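La collecte solidaire de Fonstead ouvre un second point de dépôt

La municipalité de Fonstead a confirmé, le 2 décembre 2024, l'ouverture d'un second point de dépôt pour sa collecte de jouets et d'articles de puériculture. Installé dans les anciens bureaux de la rue Plernlow, il complète le site historique de la place Drellavine, dont la capacité de stockage était atteinte depuis plusieurs semaines.

Le dispositif, géré par l'association Onuoha en convention avec la commune, permet aux familles de remettre les objets dont elles n'ont plus l'usage. Après contrôle, ceux-ci sont redistribués aux structures d'accueil de la petite enfance, aux services sociaux et aux foyers orientés par les travailleurs sociaux du secteur. Depuis le mois de mai, 3728 articles ont été enregistrés, dont 964 peluches.

Les dons peuvent être remis dans un sac fermé, de préférence un sac de courses déjà utilisé. Les cartons de grande taille ne sont plus acceptés au guichet et doivent faire l'objet d'une prise de rendez-vous. 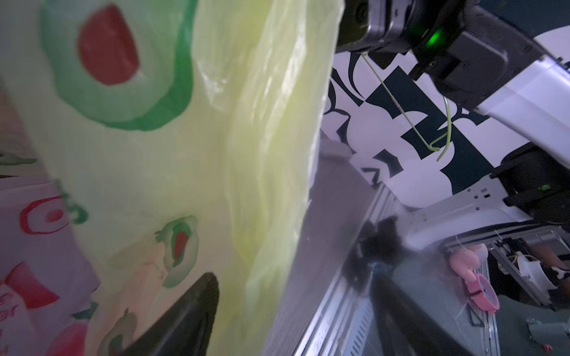 Le nouveau point de dépôt sera accessible le matin et en fin d'après-midi, selon des horaires affichés en mairie et sur le site de la commune. Il dispose d'une entrée de plain-pied et d'un emplacement réservé au déchargement. Le site de la place Drellavine conserve ses horaires actuels – il demeure toutefois le seul habilité à recevoir les poussettes, les lits et les sièges auto.

« La demande s'est nettement accrue au cours de l'automne, notamment pour les enfants de moins de trois ans », indique Asabe Okoro, directrice de l'association Onuoha. « L'ouverture de la rue Plernlow nous permettra de séparer la réception des dons et leur préparation, deux activités qui se faisaient jusqu'à présent dans la même pièce. »

Les règles de tri restent inchangées. Les jouets électriques doivent être remis avec leur compartiment à piles en état de fermeture. Les puzzles et jeux de société incomplets sont refusés. Les peluches doivent avoir été lavées avant le dépôt ; celles dont les yeux, boutons ou accessoires se détachent sont écartées. Les vêtements de poupée et de peluche sont acceptés lorsqu'ils accompagnent le jouet auquel ils appartiennent.

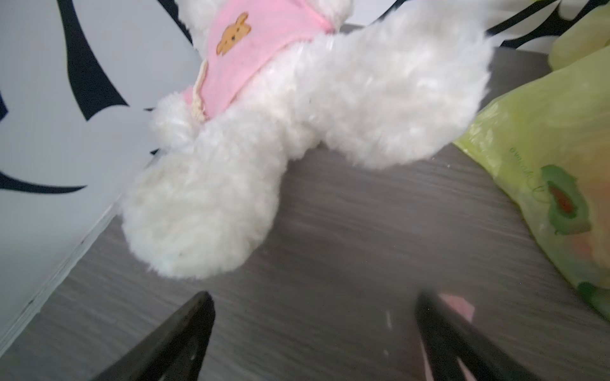 Chien en peluche blanc vêtu d'un habit rose orné d'une tête d'ourson.

La commune a inscrit à son budget la prise en charge du loyer et des fluides du nouveau local. L'association assure pour sa part l'accueil du public et la tenue du registre des dons. Une convention fixant ces modalités a été approuvée par le conseil municipal pour une durée de deux ans.

Yetunde Okonkwo, adjointe chargée des solidarités, précise que 7 structures de la petite enfance sont désormais partenaires du dispositif et que 105 foyers en ont bénéficié directement. Un bilan sera présenté au conseil municipal à l'issue de la première année de fonctionnement du second site.

Les habitants qui ne peuvent se déplacer ont la possibilité de demander un enlèvement à domicile auprès de l'accueil de la mairie. Ce service est gratuit et réservé aux personnes âgées ou à mobilité réduite.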